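The Counter

Sat 26 August

I have been told that a kitchen counter is a work surface. I was told this by my sister-in-law, Jessie Semple, who was standing in my kitchen at the time holding a bag of groceries and turning in a slow circle like a plane waiting for permission to land. She ended up putting the bag on the floor. She is a polite woman and she did it without a word, and then she said the thing about the work surface.

So this week I have been clearing the counter.

Some history. When we moved into the place in Atdale the kitchen had been redone by the previous owners, who had taste, or at least strong feelings about green. There is a lot of little square tile back there. I was suspicious of it for the first month and now I would fight anyone who came near it with a hammer. The counter is white with gray veins in it, and the first night we lived here it had absolutely nothing on it. I remember running my hand down the length of it and thinking that this was how we were going to be from now on. We were going to be people with a bare counter.

That was in December. By New Year's we had a toaster.

I don't blame the toaster. You can't put a toaster in a cabinet. I know there are people who do, and I've read their articles, and they all say it takes ten seconds to get it out in the morning. Those are ten seconds I don't have and a cabinet I don't have either. But a toaster is lonely by itself, so a dish towel comes to live near it, and then something needs a spot behind the towel, and before long you're wiping crumbs in a narrow channel between objects like a man plowing a very small field.

My method, which I took from a library book and then immediately changed, was to move everything to the dining table and only bring back what I missed. The book says to wait thirty days. I waited until dinner. By then I had missed the cutting board, the toaster, the salt, and both of the things I had sworn I wouldn't miss, and we had eaten standing up.
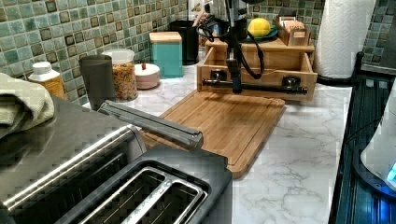

The toaster end, under negotiation.

The cutting board stays. It's bamboo, it's far too large, and it has a groove around the outside for catching juice, which in our house mostly catches crumbs. I bought it because I'd had a run of small boards that slid around and I overcorrected. You could land Jessie's plane on it. But it's the one thing up there that does a job every single day, and if I put it away I'd just be chopping onions on the marble pattern and hearing about it.

The canisters are harder. The teal one with the wood lid was a gift, and it goes with the tile so well that I suspect the giver of bringing a paint chip. It's allowed to stay on looks. I've never held a canister to a higher standard than that. The clear one with all the colors in it is also staying, on the grounds that anything I can see into, I use up, and anything I can't see into becomes archaeology.

The little pot with the red knob on its lid is nobody's idea of essential. It's smaller than most of the things I've lost in this kitchen. I moved it to a shelf on Tuesday and by supper it had come back, and neither of us in this house will admit to having done it. I've decided to respect that.

What did go: a stack of mail with a coupon for 41 cents off something we don't eat, a mug of pens of which one worked, a Likora brand egg timer that has been stuck at four minutes since we got it, and an instruction booklet for the dishwasher running to 264 pages in what I believe is every language. I kept the booklet. I just put it in a drawer, where it can be unread in private.

My friend Marius Grecu came by to see the results, having been promised results. He looked at the counter for some time. Then he asked when I was planning to start.

Jessie's coming back next weekend with more groceries. I've measured, and there is now a spot for one bag, if it's a narrow bag and she doesn't let go of it.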